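Section 4: Setting Up Your Worm Bin

Welcome to the best part! Your Lukilwood bin is built, the trays are stacked, and now you get to make it a home. Set aside an afternoon, because the bedding needs time to settle before the worms go in.

What you need

Shredded newspaper or plain brown cardboard
One brick of coconut fiber (the Prostach brick in the starter box is the right size)
A bucket, a spray bottle and a kitchen scale
800 grams of red wigglers

Preparing the bedding

1. Soak the fiber brick in a bucket of lukewarm water until it falls apart by itself. It swells a lot, so use a bigger bucket than you think you need.

2. Squeeze out handfuls of fiber. A few drops should come out — a stream means it is still too wet.

3. Mix the fiber with the shredded paper and fluff it up well. Worms love air pockets.

4. Fill the bottom tray to the line molded on the inside wall.

5. Sprinkle in a handful of garden soil for grit.

Note: Glossy paper and window envelopes don't belong in the bin.

Choosing a spot

6. Pick a place that stays around 70 degrees. Hallways, laundry rooms and shady corners of a bright room all work beautifully.

7. Keep the bin out of direct sun, and leave 2 inches clear on every side for the vents.

CAUTION: Never set the bin on a heater or against a hot water pipe. Worms can't move away from heat inside a closed tray.
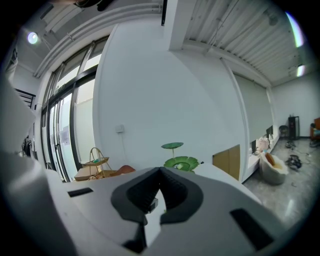 Words and layout: Krajewska
Lukilwood Home Composting Guide, September edition

Adding the worms

8. Tip the worms gently on top of the bedding and leave the lid off under a lamp. They'll dive down by themselves, and it's great fun to watch!

9. Close the lid and wait two days before the first feeding. Start small — a cupful of chopped peelings, tucked under the bedding in one corner.

Note: If worms climb the walls during the first night, leave a light on nearby. For spare trays, ask for Cakside part 139.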